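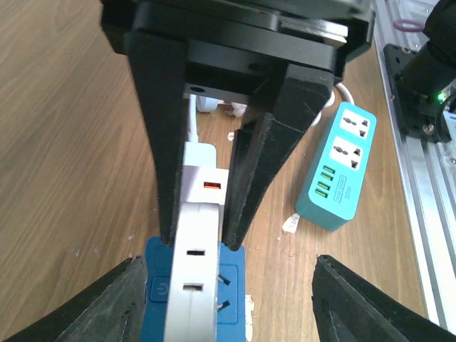
White charger, orange port, blue strip. My desk, Thursday.

Thread: Charger won't sit flat in power strip - strip or charger?

gimlet_row wrote:
I'm told any charger fits any of these universal strips. I don't buy it. The white one in my photo goes into the slanted slots on the blue strip, but it never feels like it's in all the way. It's the Wanero from the bargain bin at Mandham, 6 bucks. The strip is older. Do I toss the strip, the charger, or both?

oakandash wrote:
Toss the strip. Universal sockets try to take every pin there is and grip none of them well. I had one go brown around a slot in February and that was enough for me.

plughead65 wrote:
Disagree. I've run a strip like that for 8 years with no trouble. Cheap chargers are the usual problem. The pins are a hair short or a hair thin and the thing leans. What's the total rating on the back of the strip?

gimlet_row wrote:
Label is half rubbed off. I can make out a 1 at the front and the rest is a guess.

oakandash wrote:
So you don't know what it's rated for and you're still using it. Come on.

plughead65 wrote:
It's a phone charger. It pulls next to nothing. You could hang a few of them on there and not get near the limit. A space heater is another story.

oakandash wrote:
Load isn't my point. A loose contact heats up on a small load too, just slower. Does it wobble if you touch it?

gimlet_row wrote:
A little. My desk lamp goes into the same spot and stays put, so I was leaning toward blaming the charger.

tinroof_1578 wrote:
Does the orange in the port mean anything? The seller page for my Beaudoin said orange was "fast charge." I put a meter on it and it charged at the same speed as my old plain white one. I'd call it decoration until someone measures it.

plughead65 wrote:
Color means whatever the factory wants it to mean. Some makers use orange for the higher power port, some just like orange.

gimlet_row wrote:
The box said "super" something. I didn't pay for super.

oakandash wrote:
Try the charger straight in the wall. If it's snug there, it's the strip.

gimlet_row wrote:
Can't, my wall outlet doesn't take those pins. I'll borrow a different charger from work and try that in the same slots. Unplugging this one for now.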